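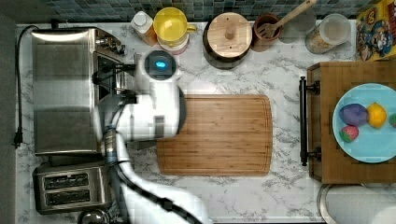
The kitchen counter at Prestcombe, with the bamboo cutting board in its customary position in the middle of everything.

Prestcombe House, Residents' Kitchen Meeting
Minutes, May 2019

Held in the dining room. Quorum was reached when the person doing laundry agreed to leave the door open.

1. Minutes of the last meeting
Approved with one correction. The December minutes recorded that the house had "discussed" the freezer. Two residents asked that this be changed to "argued about." Changed.

2. Matters arising
The dishwasher rinse aid has been bought. The drawer that sticks still sticks. The Kyei Street hardware store says the runner is a discontinued part and suggested we be gentle with it. The meeting felt it had been gentle for 28 months already.

3. The counter
Most of the evening went on this item.

It was proposed that everything on the marble counter justify its place or go in a cupboard. The back row along the blue-gray tile was taken first, from the left.

The small bottle with the white cap: three residents believed it to be honey, one believed it to be maple syrup, and none had bought it. It will be labeled once somebody is brave enough to taste it. The yellow pitcher stays. A motion to stop using it for pancake batter was withdrawn by the resident who makes the pancakes.

The dark pot with the wooden lid stays, on the grounds that there is no cupboard tall enough. The utensil crock also stays. It was noted that the crock was meant to hold the slotted spatula and things like it, and has at various times held pens, a thermometer and the mailbox key. The mailbox key is to live on the hook.

The glass canister with the white lid was described by one side as oats and by the other as "whatever was in there when I moved in." Contents to be identified, and the canister washed before refilling. The cereal box goes to the pantry shelf. Its owner objected that cereal in the pantry is cereal that gets forgotten. The meeting noted that this would be the first time.

The toaster and the steel appliance with the flat lid both stay on the left side. Residents are reminded that the flat lid is a lid. It is not a shelf for mail, bananas or a bicycle helmet. Crumbs from the toaster belong to whoever made the toast, including at 6 in the morning.

The serving tray on the right was the only contested vote. Those in favor of keeping it out said it gets used at every house dinner. Those against asked when the last house dinner was. Tray kept, by one vote, on condition that there is a house dinner.

4. The cutting board
The bamboo board is to be wiped and dried after use and stood on its edge overnight. The groove around it is for juices and needs a proper scrub. It was reported that the board has been through the dishwasher. No confession was received. Zoltwood board oil was recommended and will come out of the kitchen fund.

5. Kitchen fund
The balance stands at $1,298. A resident asked whether this was enough to replace the countertop fridge thermometer and was told it was enough to replace a fair amount of the kitchen. Agreed to set most of it aside for the dishwasher, which has started making the noise again. The Gasberg quote for a service visit is still awaited.

6. Wiping down
The rota is unchanged. "Wiping" was defined, after discussion, as moving the object, wiping under it and putting it back. Wiping neatly up to the edge of the toaster will no longer be counted. Vinegar is not to be used on the marble, however natural it is.

7. Any other business
The good sponge is missing. The other sponge was moved, seconded and thrown out.

Actions
Label the small bottle: whoever tastes it
Cereal to pantry: owner of the cereal
Buy board oil: rota week 2
Chase Gasberg for the quote: kitchen fund holder
Hook for mailbox key: already up, please use it

The meeting closed when the dryer finished.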